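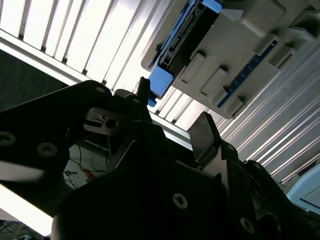
Maya Boutros told us the echo was worst in the afternoon, when both benches were talking at once and she gave up and wrote notes instead. Most replies from Vorley said much the same.

Category: Sound & Buildings
5 min read

4.2 Speech in hard-walled workrooms

We read 400 short words aloud at Pravport, 13 listeners, door shut. Then again with felt hung on one side. Listeners wrote down what they heard - no repeats allowed. Without felt, 228 words were missed by at least one person. Endings went first, "cat" and "cap" mostly.
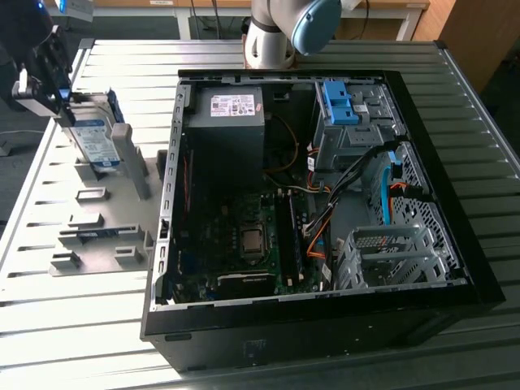 With the felt up the endings came back, though not for listeners sat furthest off. Distance matters more than we planned for. Should of been a seperate test.

Wall shape needs a word too. Flat panels throw sound straight back, ribbed ones scatter some of it, depending on pitch. In Figure 3 the ribs run vertically, so we'd expect scatter sideways and little up or down. Not measured yet.

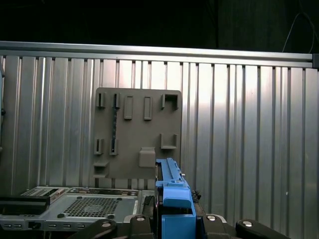

Figure 3. Ribbed metal wall, rail near the top.

Comments

Jonas Frei: Was the reader the same person both times?

Yulan Feng: Try curtains, cheaper than felt.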